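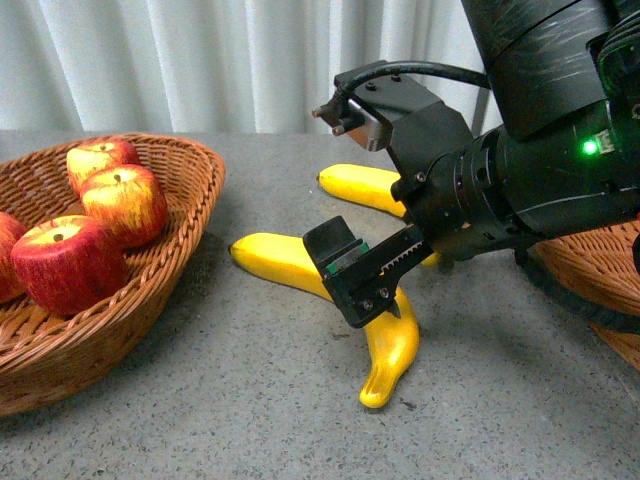
Fruit remains the most argued-over line in the Osier pantry budget. We have spent 46 of the 500 dollars on the counter so far, and most of it went on baskets. The apples moved into theirs without complaint, all four of them, while bananas still turn up on the bare countertop beside it. Pendo Massawe calls this "overflow." Niamh Mulcahy calls it Tuesday.

The rule we settled on with the Paltley office is one kind of fruit per basket, apples left, bananas right, and a gap between them wide enough for a tray.

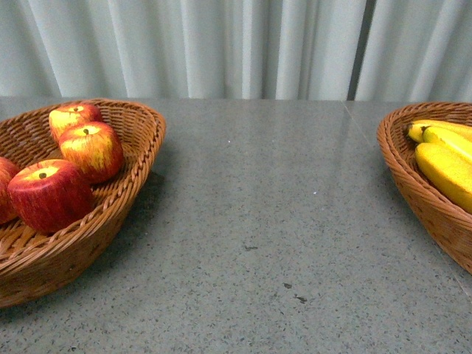
*Counter layout as agreed: apples left, bananas right.*

Wycliffe Mwakyusa wanted labels. He was outvoted on the grounds that most adults can identify a banana, but the item stays open at his request.
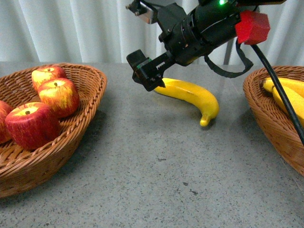

The sorting session ran 15 minutes over, mainly on the question of which way the stems should point. Kanini Kinyua has drafted a one-page guide for the people who restock, down from eight pages, and we consider this our largest saving of the period.
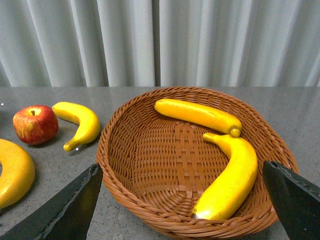 ## Next period

- Finish the restocking guide and pin it up
- Price a third basket (oranges have been mentioned)
- Return to the matter of labels, briefly

No further funds are requested before the end of August.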